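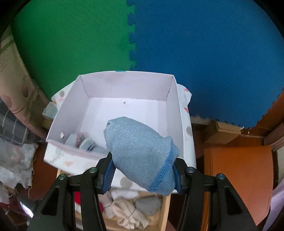 Minutes of the Okasgate Playroom and Stores meeting, held in the back room on 18th March. The main business was the storage of small things, which took up most of the evening, as small things do. The white box currently standing in for a proper one has washi tape and a light blue round container in its near corner and a good deal of clear floor behind them, and it was felt that a light blue cloth could go in there too without anyone having to hold a second meeting. Thoa Ngô took the chair, and also took the notes, having asked who would like to and waited.

1. Apologies

Apologies were received from the Doãn family, who had a parents' evening. No apologies were received from the people who simply did not come.

2. Minutes of the January meeting

Agreed, with one correction. Under item 6, "the socks are to be dealt with" should have read "the socks are to be discussed". Several people had gone home in January under the impression that something had been decided.

3. Matters arising

The kettle has been descaled. The side gate still sticks. The person who was going to plane the bottom of it has moved to Gekholm, and it was agreed that this probably counts as a resignation.

4. The box

There was a long discussion of what the box is for. One view is that it is a craft box, on the evidence of the tape. Another is that it is a cloths box, and that the tape got in by accident. Thoa pointed out that a box with pink triangles on it was never going to be mistaken for the first aid box, so the labelling could wait.

It was agreed that the box will hold cloths and craft bits together for a trial period ending at the summer fair. Cloths are to be folded before they go in. A request was made for the word "folded" to be defined. The meeting declined to define it, but noted that rolling a cloth into a ball and pressing down on it had been tried and had not won many friends.

The thin walls were mentioned. Nothing heavy is to go in, and scissors live on the high shelf, as before.

5. The drawer

The wooden drawer holds the spare socks and spare clothes, mostly white and grey. These are for children who have met with paint, puddles or worse. The drawer is in good order on the whole, and thanks were recorded to whoever keeps folding the contents. No one present would admit to it.

Odd socks: it was proposed that they be thrown away. It was counter-proposed that a wet child does not care. The second proposal was carried.

Borrowed clothes are still not coming back. A notice will go up by the door, worded more politely than the last one.

6. Floor mats

The green and blue foam mats are staying where they are. A suggestion that they be lifted and washed was received in silence, then agreed, provided it happens on a dry day and is done by at least 2 people. Whoever puts them back should check that the zigzag edges are properly pressed together, as the buggy wheels find every gap.

7. Bags and scraps

The heap of plastic bags and fabric scraps was raised by three people independently, which in this group amounts to a landslide. Points made:

Plastic bags are useful. No one needs this many.
The scraps were kept for a patchwork banner. The banner was first minuted so long ago that the children who were to make it have since learned to drive.
Anything larger than a hand is to be kept and the rest is to go. It was not settled whose hand.

Thoa will sort the bags. Everyone else will bring no more bags.

8. New storage

Two quotations were considered. The Stenine unit comes to 3000 with delivery, and the taller version to 4000, which includes doors. The doors were admired. It was then pointed out that there is 100 in the kitty, and the discussion moved on fairly quickly to shoeboxes.

Agreed: members to bring clean, empty boxes with lids if they have them. Boxes that have held shoes are welcome. Boxes that still smell of shoes are to be aired first.

9. Any other business

The plaid fabric: does it belong to anyone? It is a decent piece, grey and white, and if it is not claimed it will be hemmed and used as a table cover. A claim was made during the tea break and withdrawn when hemming was mentioned again.

Biscuits: the tin was found to contain buttons. The buttons will move to the craft box and the tin will go back to its original duties.

10. Next meeting

Date to be circulated. Please bring a box, and the socks if you have them.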